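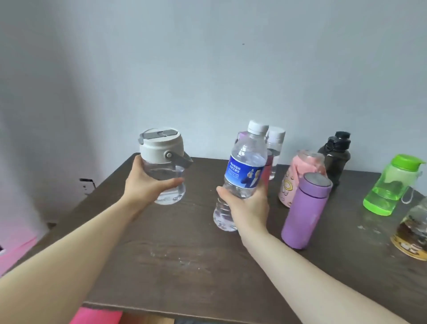

Carrasco have played 2 matches since Nazareno Fabbri changed the back line, and the shape is now clear enough to write down.

Out of possession it is a 4-4-2 with a narrow midfield. The right back, Rodrigo Benítez, stays ten yards deeper than he did under the last coach. With the ball he moves inside next to the holding player and the other three defenders shift across. Drestbridge left one forward high on that side and got very little from it.

The weak spot is the far post. Both goals against Drarham came from deep crosses over the left center half, with the winger late to track his runner. Fabbri blamed the second ball. I have watched both goals again and I think the starting position was wrong before the cross was hit.

Attendance at Drarham was 414, up from 323 for the same fixture last season. The ground holds 2,000.

Cloltus away is the first match in December. They cross early and often, so I expect Benítez to stay at home for long spells. Team news when I have it.

24 November 2023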